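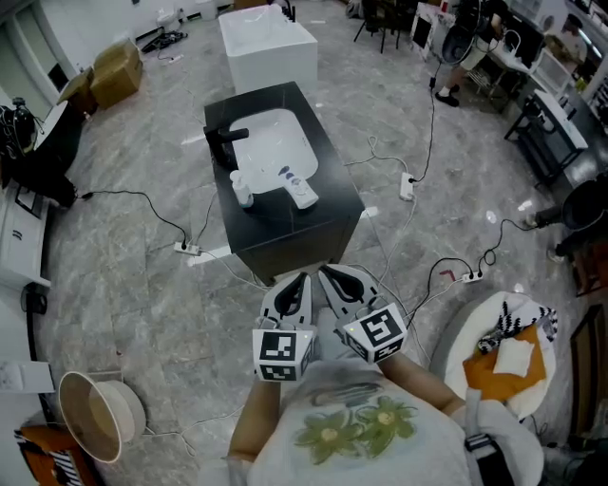

I flew Tralel to Vornbridge in March and paid 40 dollars to bring a bag that weighed less than my coat. Fine, I'd read the rules. What got me was flight 721 home, when the same airline came on the speaker begging people to check their carry-ons for free!

So the folks who paid ahead got nothing, and the folks who rolled up late with giant suitcases got a freebie. I think airlines should put one checked bag back in the fare and be done with it. Raise the ticket price if you have to — I'd sooner see 100 dollars up front than 60 plus a guessing game at the gate.

People tell me the cheap fare is what keeps small routes like Nurnach alive. Maybe so. But boarding took forever, with everybody fighting over bins, and a plane sitting at the gate isn't earning anybody a dime. Tralel gives you 24 hours to cancel a ticket without a fee. Why can't I get the same deal on my bag? I asked at the desk and got a brochure.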